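Kartonmaße Versandhandel: Datensatz Lomberg

README, Stand 11.02.2020

Worum es geht

Die Tabelle enthält Außen- und Innenmaße gebrauchter Versandkartons, dazu Leergewicht, Wellenart und die Angabe des Herstellers, sofern eine aufgedruckt war. Gemessen wurde von Hand mit Stahllineal und Küchenwaage. Wer hier Labordaten erwartet, kann gleich wieder gehen.

Anlass war die in vielen Packanleitungen wiederholte Behauptung, man könne vom Außenmaß auf das Innenmaß schließen, indem man je nach Welle einen festen Wert abzieht. Ich habe das lange selbst so gemacht und zweifle inzwischen daran. Die Daten stützen den Zweifel, beweisen tun sie wenig.

Umfang

Erfasst wurden 1.617 Kartons. Nach dem Aussortieren bleiben 1.311 Zeilen. Gestrichen habe ich alles, wo eine Kante eingedrückt war oder die beiden Messungen derselben Länge um mehr als 5 mm auseinanderlagen. Geplant waren einmal etwa 2.000, aber die Quelle ist im September versiegt. Die gestrichenen Zeilen liegen in einer eigenen Datei (verworfen.csv), damit man meine Entscheidung nachprüfen kann. Bitte auch tun.

Dateien

kartons.csv: die bereinigte Tabelle, Trennzeichen Semikolon, Dezimalkomma
verworfen.csv: die gestrichenen Zeilen mit Grund
wellen.txt: Kürzel für die Wellenarten
aenderungen.txt: was sich seit der letzten Fassung geändert hat

Spalten

id: laufend, mit Lücken
quelle: Pritham, Dotosar, Isah oder unbekannt
l_aussen, b_aussen, h_aussen: in Millimeter
l_innen, b_innen, h_innen: in Millimeter, bei geöffneten Klappen
gewicht: in Gramm, leer, mit Klebeband, falls vorhanden
welle: siehe wellen.txt
aufdruck: Herstellerangabe im Wortlaut, sonst leer

Die Spalte quelle meint den Absender, von dem der Karton kam. Ob der Absender ihn selbst bestellt oder seinerseits wiederverwendet hat, weiß ich nicht. Bei Isah vermute ich stark das Zweite, die Streuung ist sonst kaum zu erklären.

Bekannte Schwächen

Die Welle ist nach Augenschein bestimmt. B und C verwechselt man leicht, EB und BC vermutlich seltener. Eine zweite Person hat nie gegengeprüft.

Das Gewicht taugt nur für grobe Vergleiche. Pappe nimmt Feuchtigkeit auf, und die Luftfeuchte wurde nicht notiert. Wer daraus ein Flächengewicht rechnet, rechnet mit Zimmerwetter.

Die Innenhöhe ist die unzuverlässigste Spalte. Überlappende Klappen tragen unterschiedlich auf, und ich habe die Messregel unterwegs einmal geändert (siehe aenderungen.txt). Die älteren Werte wurden nicht umgerechnet.

Offener Karton auf der Tischplatte 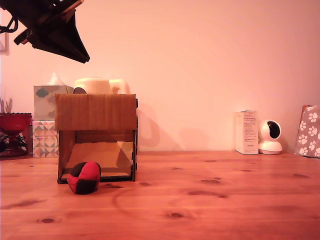
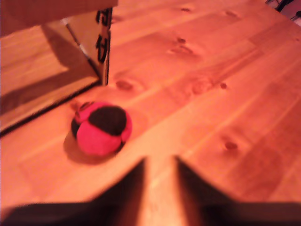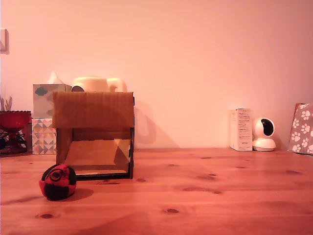 Nutzung

Frei verwendbar, auch gewerblich, eine Nennung als »Datensatz Lomberg« reicht. Für Frachtkostenrechner würde ich die Werte nicht nehmen. Die Auswahl ist zufällig nur in dem Sinn, dass ich sie nicht gesteuert habe, repräsentativ ist sie deshalb noch lange nicht. Kleine Formate sind stark überrepräsentiert.

Auch Mittelwerte je Absender halte ich für fragwürdig. Dotosar kommt mit so wenigen Zeilen vor, dass ein einziger Möbelkarton alles verschiebt.

Fehler melden

Bitte mit id und Spaltenname. Meldungen der Art »kann nicht stimmen« ohne Gegenmessung lasse ich liegen. Die Zeilen mit leerem Feld welle sind bekannt und bleiben leer.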